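Keeping the Nernach walking: a conversation about feet, belts and zero points

2026-01-24

The Nernach is a four-legged outdoor walker built in small numbers by Revport. One unit has been with the sports surface test group at Nandico long enough to have had every leg off at least once. Gintarė Stankevičius has been responsible for its setup and upkeep since delivery, and most of our talk concerned parts smaller than a hand.

We began with the zero points. Each leg has three joints, and each joint has an absolute encoder that keeps its position when the power is off. In principle the robot can be switched on in any posture. Stankevičius does not rely on it.

"The encoder knows where the motor shaft is," she said. "It doesn't know that the belt has jumped a tooth. So before a walking day I put the body on the stand, fit the four alignment pins and read the offsets. If one has moved by more than a degree I take the cover off that knee."

The knee belts are the part she replaces most often. The manual gives a life of 900 operating hours. She changes them sooner, and in pairs, left and right on the same axle line, so that the front or the rear of the body always has matched stiffness. Tension is set by frequency: the belt is plucked with a plastic rod and a microphone reads the tone. The target on the unit's service sheet is 205 Hz with the leg hanging free.

"Too slack and you see it in the foot placement first. The foot lands a little late and the controller corrects with the hip. The hip motor runs warm. People look at the hip, and the fault is in the knee."

Foot pads come from Kaewkla, which molds them in two hardnesses. On concrete the group used the harder pad. For a running track they went to the softer one, which wears faster but leaves no marks. A pad is held by one center screw and a keyed boss. The screw gets thread locker, medium strength, and a line of paint across the head.

I asked what goes wrong with the pads.

"Grit under the pad. The key seats, you tighten the screw, everything looks flat. Then after an hour the grit has crushed and the screw is loose. I clean the boss with a brass brush now. The paint line shows me if it has turned."

The contact sensor sits above the pad, in a sealed pocket in the lower leg. It needs to be tared with the leg off the ground, and again after any pad change, as the two hardnesses preload it differently. Stankevičius keeps a separate parameter file for each. Loading the wrong one gives a robot that stamps.

Batteries take up less of her time than she had expected. The two packs are charged indoors and carried out at room temperature. In January she puts the second pack in an insulated box until it is needed. A walking session is planned in laps of a 200 m loop measured out on the surface, and she calls the robot in when the pack voltage under load reaches the limit she has set, without waiting for the firmware to do so.

"The firmware limit protects the cells. Mine protects the gearboxes. If it sits down hard on an empty pack, that is four knees taking the weight in the wrong direction."

Lane following is set up on site. The robot steers by the painted lines, and the detection threshold has to suit the paint, the surface and the light. She starts with the body standing still, checks that a line is being picked up, then lets it walk a short straight at low speed before she allows any turning. Flat, gray light is easiest for this in her experience. Low sun on a damp track gives reflections that the software can take for paint, and on those days she narrows the search window and accepts that the robot will stop more often.

The camera bracket is checked before that step. It has two screws and a dowel, and the pitch angle is written on a label on the inside of the cover. "If somebody has leaned on it, the line is still found, but in the wrong place. The robot then walks parallel to the lane — very neatly, one foot outside it."

Her log runs to 3400 entries. Most are a single line: offset read, belt tone, pad changed, screw marked. She writes them on paper at the trackside and types them up later. Two entries in the past year record a stripped thread, both in the same rear shin, and that part has been replaced with one that has a steel insert. Revport has since sent her a drawing for the other three legs.

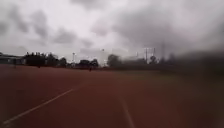
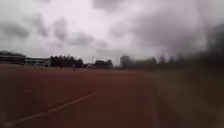

Both views: the track under cloud, with white lane markings on the red surface and trees along the horizon.

The three remaining inserts are on order. She intends to fit them at the next belt change, when the shins will be off in any case, and to repeat the pin check on all four legs before the robot goes back on the track.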